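Funside Boltless Shelving Unit, Black

Sold by Tostico Store Supply

Item no. 358
Finish: black
Uprights: slotted angle, keyhole pattern
Shelves: flat metal, thick front lip
Height: 152 cm
Depth: 40 cm
Clear gap between shelves as shipped: 37 cm
Tools needed: a rubber mallet and a forgiving attitude

It's a shelf. We have tried writing longer introductions for it and they all come back to that. You put the posts up, you hook the boards on, and then you put your stuff on the boards. If you run a small shop, a stockroom, or a hall closet that has gotten above itself, this is the unit we send out more than any other, mostly to people who already own one.

What you get

Four uprights, four shelf boards, a bag of black clips, four plastic feet and a folded sheet of drawings. The drawings show a smiling man assembling the unit alone in a spotless room. He has never dropped a clip. You will, so we put two extras in the bag.

The keyhole slots run the full height of each post, so a shelf can go at any slot you like. We ship the drawing with even spacing. Hardly any of our customers leave it that way past the first month, and we'd suggest skipping that month and measuring your tallest box before you start.

Putting it together

Lay two uprights on the floor, wide end of each keyhole facing up. Everybody gets one upside down. It will go in most of the way and feel nearly right, and then the second shelf won't fit and you'll blame the shelf.

Hook the bottom board in first and tap it down until the rivets seat in the narrow part of the slot. A seated rivet makes a dull thud. A rivet that hasn't seated makes a bright ping, and you'll learn to dislike it. Do the top board next, stand the unit up, then fill in the middle. Clips go on last.

If the posts lean once it's up, loosen the top board, square the frame and tap it down again. If they still lean, check your floor. We've had three units sent back for crookedness and all three stood perfectly straight in our warehouse.

Where the unit is going to carry anything heavy, or there are kids in the building, fix it to the wall. The wall strap is sold separately under the Obi name and fits all our slotted posts.

What it's good for

Small packaged goods, mainly. The flat boards don't have the ridges you get on wire shelving, so little boxes stand up and stay up. You can slide a row forward with one hand without half of it tipping into a gap. Cartons and paper goods are fine too. Potted plants we'd talk you out of. The finish will put up with a wipe from a damp cloth and not much past that, and a standing puddle will find the one scratch you have.

Black shows dust. We also sell this in gray, which shows dust a little later.
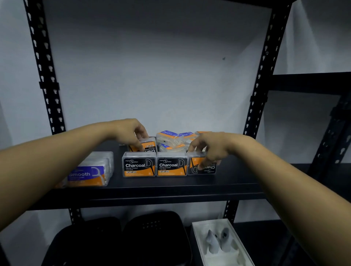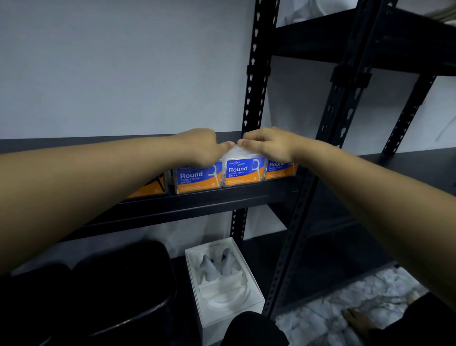 Spacing is where people waste the most shelf. The usual habit is to hang the boards wide apart in case something tall turns up, then stock them with things the size of a sandwich. Flosser boxes are a fair test, being small, clear and all but identical from three feet away, and a Round Dental Flosser box leaves a lot of bare wall above it. Drop the next board down a few slots and you may find space for another whole shelf of stock. Leave enough room for a hand to get in over the front row, though, or you'll be unloading the front every time you want something from the second.

Extra boards are sold singly. Order them in the same finish as your unit, and check the depth, as the deeper Gokis boards will hook on happily and then stick out like a bottom lip.

A note from a customer

Ingrid Doucet bought two of these for the back of her drugstore in August and a third a few weeks later. She wrote: "Sturdy, plain, does the job. The second one took me half as long as the first. I have one clip left over and I don't want to know where it was supposed to go." Ingrid, it's the extra. You should have two, so have a look under the unit.

Common questions

Can I join two units side by side? Yes, with the joining plates, which come in packs of four. Without the plates they'll stand next to each other quite well.

Can I cut the posts down? With a hacksaw, yes. Put the plastic foot back on the cut end, and please don't send us the other piece.

Do the boards flip over? They'll go on upside down, lip up, and make a shallow tray. Some people like this for loose items. We don't test them that way.

Shipping and returns

The unit ships flat in one carton. It's long and thin and awkward on stairs. Returns are accepted unassembled, with all the clips we sent, including the spares. Prices and sizes on this page last checked 15 June 2019.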